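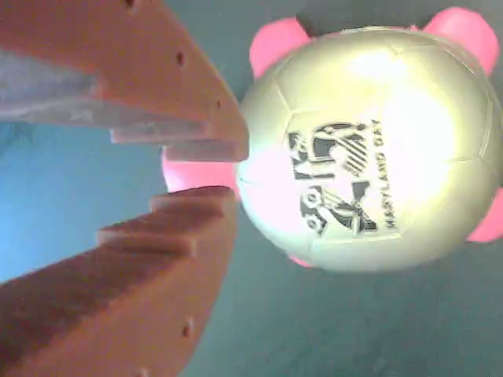

Recording pick-up examples with a wrist camera

Last updated: August

This page covers how to record examples of the gripper picking up round objects, for training the Metis grasping model. It assumes the arm is already calibrated and that you have an account on the recording machine. If you haven't, ask Dwayne Whitlock to set one up.

A ball is harder to learn from than a box. It has no flat sides and fills a lot of the view once the fingers are near it. The first set we recorded at Pesgate had 714 examples, and most were of boxes and tins. The model trained on it closed too early on anything round. The steps below are what we changed.

What you need

The arm with the stepped fingers fitted
A plain mat or tabletop in one colour
A ball that fits between the open fingers with room to spare
Something to stop the ball rolling, such as a shallow dish or a lobed stand
The Todine recorder, version 2 or later

Setting up

1. Put the mat down and tape the corners. Pick a colour that differs from the fingers and from the ball. Orange-brown fingers show up well against blue or teal.

2. Place the stand on the mat with the ball on it. Leave printed balls as they are. A logo or a line of text gives the model something to follow as the ball turns, but it must not face the same way in every example.

3. Check the lights. A shiny ball will pick up a bright patch somewhere, and a small one does no harm. If the seams vanish over most of the side facing the camera, move the lamp back or turn it to the wall.

4. Open the recorder and look at the live view. Both fingertips should be visible with the gripper open and with it closed. If one is missing, loosen the camera bracket and tilt it until both are in.

Recording an example

1. Drive the arm to the start position and press Record. Wait for the counter to begin before you move.

2. Bring the gripper in slowly. Stop just short of the ball and hold still for a moment. These are the most useful pictures in the whole example, as they show the fingers and the near side of the ball together.

3. Move forward until the ball is between the fingers, then close. Do not jab at it. If you miss, back off and try again without stopping the recording. Missed attempts are kept, and Ezekiel Crenshaw marks them later.

4. Lift the ball clear of the stand, hold it, put it back and press Stop.

5. Choose "picked", "dropped" or "missed" from the list. If you can't decide between the last two, choose "missed" and add a note.

Between examples

Turn the ball by hand. Shift the stand a little every few examples and swap it for a different one when you change operator. Earlier on we left the same stand in the same spot for a whole morning, and the model learned to head for the stand.

Do 40 examples, then take a break. Tired operators start to use the same path every time, and the plots show it quite clearly.

Checking the set

Open the folder in the Mbeki viewer and sort by length. Very short recordings are usually a Stop pressed too soon and can be deleted. Very long ones need to be watched through.

Next, step through a few examples one picture at a time. Some softness and colour fringing along the edges of the fingers is normal for this camera. Reject an example if you can't tell where the fingertip ends and the ball begins during the hold in step 2.

Copy the folder to the shared drive and fill in the log sheet with your initials, the ball used and the stand used. The round-object set now stands at 1,211 examples. Boxes and tins have their own page, and the two sets should be kept in separate folders until training.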